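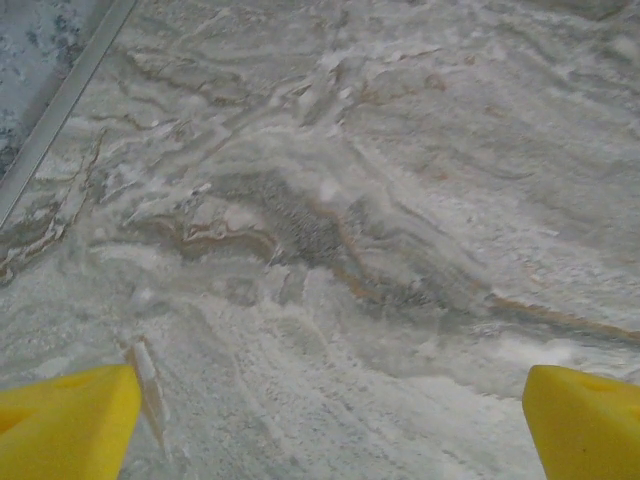
Figure 2. Yellow fingers over the marble-patterned surface.

Section 3: Planning and budgeting for a two-arm station

Last updated 2024-06-07
Search this manual Go

Read this section before you place an order with Clornell. Prices are in dollars, before tax and freight.

1. Decide how many arms you need. A single-arm Pillemitz kit is $2,406. The two-arm kit is $3,765 and includes the second base plate.

2. Measure the bench. Allow 26 cm of clear space behind the station for the power supplies.

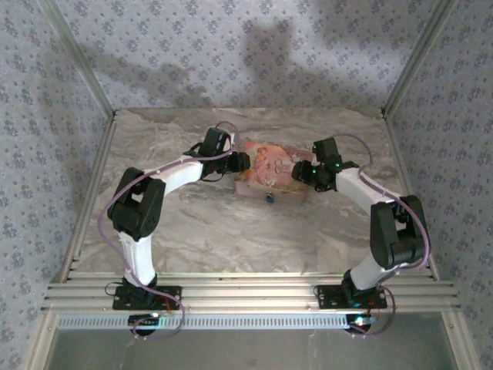

3. Price the enclosure separately. It is a different line on the quote and is easy to miss. In a layout with both arms side by side on one aluminum rail, the rail takes nearly the full width of the enclosure, so settle the width first. Wall coverings and floor panels can be changed later at low cost.

Note: Set aside $77 for spare cables. Leave enough slack at each elbow for the full reach of the arm.

4. Choose the fingers. Order both pairs in the same colour and pattern, plus one spare pair per arm. 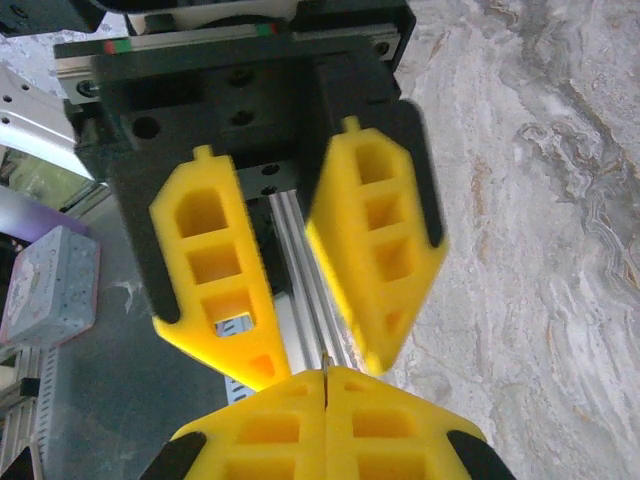
Figure 4. Two pairs of lattice fingers, tip to tip.

Caution: Do not run both arms at full speed until the shared reach has been checked. Collision damage is not covered by the warranty.

5. List the objects you plan to handle and send the list with your order. Include the size and weight of each one. 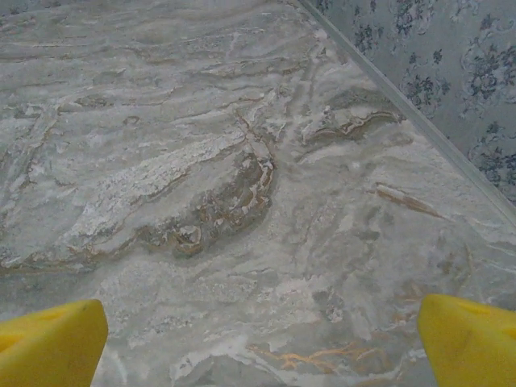
6. Add labour. Zixuan Shen at the Cheetham office can quote for on-site assembly. If you are doing it yourself, book two people for one full day.

7. Send the signed quote to Pieter Xaba. Orders received after the end of September go into the next budget year.

Note: Keep a copy of the quote with the station. You will need the order number for replacement parts.

3 comments
Shares 7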